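Flirstead Community Board > Public Services > Food Service Ware Ordinance: Comments on the Draft

Posted by dronton_ave_resident
The draft ordinance would require food vendors at permitted events to provide reusable plates and utensils when attendance exceeds 700. I support the purpose of the measure. I am concerned, however, that the draft does not state who is responsible for washing. Section 2 refers only to "an approved facility," and the term is not defined.

Posted by Zutau_Catering
Our firm serves events of this size each summer. The nearest commercial dishwashing service is in Usmani, 56 miles away. For a single evening event we would need to transport and return 3000 pieces. We respectfully disagree that this is workable by March, and we ask that compostable ware remain permitted.
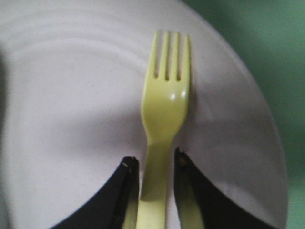 The draft also treats all plastic utensils alike. A sturdy fork that can be washed many times should not fall under the same rule as one intended for a single meal.

Posted by permitdesk68
The definition in Section 1 turns on the intended number of uses, so durable plastic would already be allowed. The previous poster may wish to review the revised text.

Posted by Zutau_Catering
We have reviewed it. The revised text says "designed for repeated use" but sets no standard. An inspector could read that phrase either way.

Posted by dronton_ave_resident
I agree on that point — a stated minimum number of wash cycles would settle the matter. I do not agree regarding compostable ware. The county does not accept it at the Dronton site, and it is sent to the landfill with everything else.

Posted by permitdesk68
Written comments may be left at the front counter until 4:30 p.m. Please cite the section number.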